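# Open afternoon at the Lirnedik workshop, Nerberg

2022-01-15

Lirnedik opened its workshop on the Nerberg road to anyone who wanted to come in and see the arms running. It has done this every April for a while, and this was the first winter one. Doors opened at one and the last visitors left after five. Entry was free, tea was 50p.

The afternoon was put together by Hajnalka Kovács, who runs the handling group. Her group works on picking up and putting down small household things, mostly with one arm and a two-finger gripper. The software is called Clunum. It was written in the building and most of the questions on the day were about it, so there are some notes on it further down.

The arm at the main table goes by Simon. It was named after a label left on the crate it arrived in, and the name is now on the booking sheet, the door and the fuse board.

## The kitchen task

Most of the afternoon went on what the group calls the kitchen task. A toy pot and some toy food go on a table. The arm is asked to put a piece of food in the pot, or take it out again, and then to go back to its start position. The toys are children's ones from an ordinary shop. They are cheap to replace, the same sizes every time and they don't go off.

Visitors could choose the food. Corn was asked for more than anything else, mainly by the younger ones. It is one of the harder pieces. The kernels give the fingers something to hold, but a cob is long for its width and if it is taken too near one end it swings as it is lifted. Clunum is set up to look for the middle of a long object first and to settle for an end only when the middle is hidden.

Taking food out of a pot is a different job from putting it in. There is a rim to clear on the way down and on the way up, and the fingers need room on both sides of whatever they are closing on. If one finger comes down on the rim the arm stops and waits to be told what to do. The limit for this is set low for visitors' days.
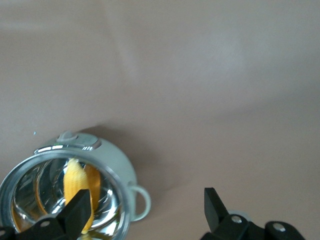 Does the arm know what corn is?

Clunum has been given a large number of practice runs with the same few toys, and it matches what it sees and the words it is given against those. It has no idea of corn as food. Give it a real cob from the greengrocer and it may well manage, but the group has not tested that properly and would not promise it.

Shiny metal gives the group a fair amount of trouble. A polished surface shows whatever is near it, including the gripper, and early versions of Clunum would sometimes reach for a reflection. Hajnalka's answer was to practise with more shiny things. She did consider painting them all matt, and one of the older pans in the cupboard still has a coat of grey primer on it from that week.

The table top was picked for being dull and plain. A second top with a wood-grain print is kept behind the door and is swapped in when the group wants to make things harder. It stayed behind the door this time.

## How the practice runs are made

Each practice run starts with a person moving the arm by hand. The operator holds a pair of handles at the side of the table, moves them through the task, and the arm follows. Everything is recorded: the joint positions, the opening of the gripper and the view from the small camera on the wrist. Clunum is then trained on the recordings.

There are 2,000 recordings of the kitchen task so far. A good operator can do 22 in an hour before needing a break. It is dull work and the group takes turns at it, with the radio on.

Visitors were allowed to try the handles between demonstrations. The usual mistake is to move too fast at the start and then stop dead above the pot. The next most common is to forget that the gripper has to be opened before going down. Children tended to pick it up more quickly than their parents, and one boy from the Nerberg primary school had three goes and was asked whether he wanted a Saturday job. He said he had swimming.

None of the visitors' recordings were kept.

## Other questions from the day

*What happens if someone puts a hand in the way?*
The arm stops when it meets more resistance than it expects. There is also a red button at each end of the table. Visitors were asked to stay behind the tape all the same.

*Is it for use in homes?*
Lirnedik has no home product. The group's work is paid for by a kitchen supplies packer who wants mixed boxes filled, and pots and lids are a large part of that.

*How long do the gripper fingers last?*
They are changed when the tips wear smooth. The group keeps spares in a drawer, and changing a pair takes a few minutes with a screwdriver.

*Why does it pause before it closes?*
It is checking its position again. The pause used to be longer. It can be switched off, and the number of dropped objects goes up when it is.

## Thanks and next time

Thanks to everyone who came out in the rain, and to the bakery on the corner for the two trays of buns. A child's blue mitten and a folding umbrella were left on the coat rack. They are at the front desk and can be collected during office hours.

The next open afternoon is in April, at the same address. Groups are limited to 22 people at a time in the main workshop, so schools and clubs should write to the front desk beforehand. The side entrance has a ramp. Parking is at the back, past the tyre place, and the gate is closed at six.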